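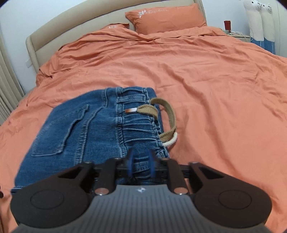

SVERWEIS findet nix obwohl der Wert da ist

trekker_jo schrieb:
Moin, sitze seit gestern an einer Preisliste und werd wahnsinnig. Zwei Tabellenblätter, links Artikelnummern aus unserem Warenwirtschaftsprogramm (Trekotov, falls das wem was sagt), rechts die Liste vom Lieferanten Suominen. SVERWEIS bringt bei 88 Zeilen #NV. Beim Rest gehts. Wenn ich die Nummer mit Strg+F suche wird sie gefunden, steht also drin. Formel ist

=SVERWEIS(A2;Suominen!A:D;4;FALSCH)

Zellformat hab ich überall auf "Zahl" gestellt, bringt nichts. Muss die Liste morgen abgeben. Danke schonmal
2 Antworten als hilfreich markiert

pivotine schrieb:
Text vs. Zahl. Klassiker. Format umstellen ändert nur die Anzeige, der Inhalt bleibt Text. Mach mal =ISTTEXT(A2) auf beiden Seiten und vergleich.

Schnell weg damit: leere Zelle irgendwo, 1 reinschreiben, kopieren, Spalte markieren, Inhalte einfügen -> Multiplizieren. Fertig.

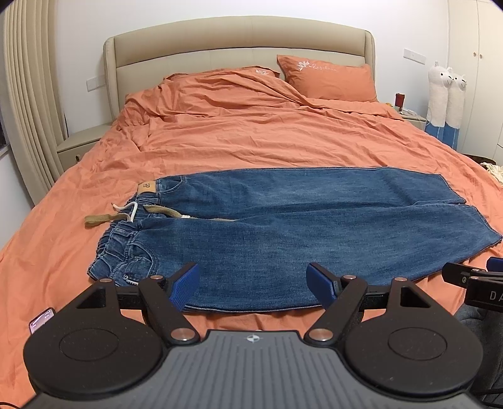

Geht auch mit Daten -> Text in Spalten -> gleich auf Fertig stellen klicken, ohne irgendwas einzustellen. Aber immer nur eine Spalte auf einmal.

Murgate77 schrieb:
Bitte NICHT multiplizieren wenn da führende Nullen drin sind. Aus 004711 wird 4711 und dann passt gar nichts mehr. Hatten wir in der Firma, danach durfte ich alles von Hand nachziehen. Artikelnummern sind Text, Punkt. Also lieber die andere Seite in Text umwandeln, mit =TEXT(A2;"000000")

pivotine schrieb:
@Murgate77 ja gut, wenn führende Nullen drin sind. Steht aber nirgends dass welche drin sind. Und dein TEXT mit sechs Nullen geht auch nur wenn alle Nummern sechsstellig sind.

Murgate77 schrieb:
Deshalb fragt man ja vorher nach. Mit "schnell weg damit" ist schon manche Liste kaputt gegangen -- sag ich nur.

trekker_jo schrieb:
Also: ISTTEXT sagt auf beiden Seiten WAHR. Auch bei den Zeilen die nicht gehen. Führende Nullen hab ich bei ein paar, ja. Hab noch nix multipliziert, keine Sorge

k.hamada schrieb:
Dann sinds Leerzeichen. Mach =LÄNGE(A2) auf beiden Blättern bei einer Nummer die nicht geht. Wenn einmal 5 und einmal 6 rauskommt hängt hinten was dran. Strg+F stört das nicht, der findet auch Teile vom Inhalt, SVERWEIS mit FALSCH will es aber genau.

=GLÄTTEN(A2) in eine Hilfsspalte, runterziehen, als Werte zurückkopieren.

Gruß
Kaede Hamada

trekker_jo schrieb:
5 und 6! Genau so. Im Suominen-Blatt 6. GLÄTTEN gemacht, immer noch 6?? Versteh ich nicht

k.hamada schrieb:
Geschütztes Leerzeichen, Zeichen 160. Kommt oft wenn die Liste von ner Webseite kopiert wurde. GLÄTTEN nimmt nur das normale weg. Also

=GLÄTTEN(WECHSELN(A2;ZEICHEN(160);""))

Ergebnis bleibt Text, die Nullen bleiben dir also erhalten. Zurückkopieren als Werte nicht vergessen, sonst hast nen Zirkelbezug sobald du die Hilfsspalte auf sich selber zeigen lässt.

stolell_fan schrieb:
Warum macht man sowas 2020 überhaupt noch mit SVERWEIS. INDEX/VERGLEICH, da kannst auch Spalten einfügen ohne dass dir die 4 verrutscht. Oder gleich Power Query, einmal einrichten, bereinigen lassen, nächsten Monat nur noch aktualisieren.

pivotine schrieb:
Hilft ihm bei dem Leerzeichen genau null, VERGLEICH stolpert da genauso. Power Query ok, aber nicht wenns morgen fertig sein muss

stolell_fan schrieb:
War ja auch für später gemeint. Wir machen die Stolell-Listen nur noch so, und kürzen tut Query auch (Transformieren -> Format -> Kürzen). Ob das die 160er mitnimmt weiss ich grad nicht auswendig, notfalls vorher Werte ersetzen.

trekker_jo schrieb:
LÄUFT. WECHSELN wars. Von den 88 sind noch 2 übrig, die gibts beim Lieferanten aber anscheinend wirklich nicht, hab auch mit Strg+F nix gefunden. Danke @k.hamada!! Und an die anderen auch

Eine Frage noch -- kann ich das WECHSELN auch direkt in den SVERWEIS packen, ohne Hilfsspalte? Die schicken das jeden Monat so, im Januar wars jetzt das erste mal dass es mir aufgefalen ist.

Murgate77 schrieb:
Ums Suchkriterium rum ja, aber der Fehler sitzt ja in der Matrix. Da bräuchtest ne Matrixformel über die ganze Spalte, wird zäh. Lass die Hilfsspalte und blend sie aus. Oder Strg+H: ins Suchfeld Alt+0160 auf dem Ziffernblock tippen, Ersetzen durch leer lassen, Alle ersetzen. Vorher aber prüfen ob die Spalte als Text formatiert ist, sonst macht er dir Zahlen draus und die Nullen sind weg.

pivotine schrieb:
da sind wir uns ja mal einig

14 Antworten · 5 mal geteilt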